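Devora update lets two arms share one workspace without stopping

GULTSTEAD - A software team in Gultstead has released a new version of Devora, its open planning tool for robot arms, and says that two arms working at one bench can now pass close to each other without one of them waiting for the other.

The release was published on 30/09/2021. It is the first big change to the planner in 19 months, and it replaces the part of the program which decides when a path is safe.

In the old version, the planner put a fixed zone around each arm. If the second arm wanted to enter this zone, it stopped and waited until the first one had left. This was simple and safe, but it was slow. On small benches the zones covered almost the whole work area, and users complained that they had bought two arms and received the speed of one.

"We had the same complaint ourselves," said Maritza Yupanqui, who leads the project. "You watch an arm stand still for a movement that would never come near it. After one day of this you want to rewrite everything."

The new planner checks the real shape of both arms along the whole path, joint by joint, and repeats the check while the arms are moving. When the distance becomes too small, it first tries to slow down one arm, and only after that looks for another path. A full stop is the last choice. 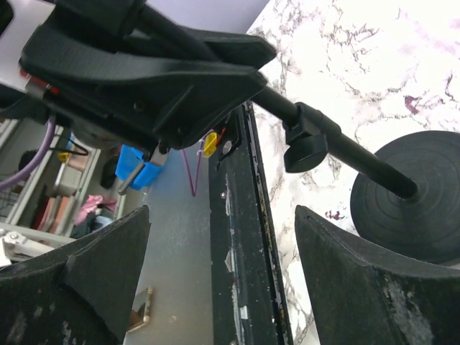

Shape models were the harder half of the work, according to Yupanqui. The planner can only keep away from things it knows, and the model that comes with an arm usually shows the arm as it left the factory. Users then add their own parts. A gripper with flared black plates is already wider than a simple cylinder, and a thin gray rod that sticks out at an angle from a blue block is easy to forget when somebody measures by hand. The same is true for purple cables that hang down in a loop, and for a long rod that runs across the bench to a round base. Devora now accepts such parts as separate shapes, each with its own safety distance, and cables get an extra margin for swinging.

The team tested the release with a set of 1,040 recorded tasks, mostly picking, handing over and folding. Callum Ackroyd, who wrote the test tools, said that the average task finished 27 percent faster than with the old version. In 8 tasks the new planner was slower, all of them with both grippers very near to each other at the start. He is still working on these.

Not all users will change at once. Desmond Tillman, an engineer at Halonen, a company which builds packing stations, said his group will keep the old version on its customer machines until February. "The fixed zone is easy to explain to a safety inspector," he said. "For the new method I need better documents, and I have told them so."

Yupanqui agreed that the documents are behind the code. A guide for measuring added parts is being written by Poppy Rudd and should come with the next small release.

Devora can be downloaded free of charge. Old configuration files will load, but the zone settings in them are ignored, and the program prints a warning on the first start.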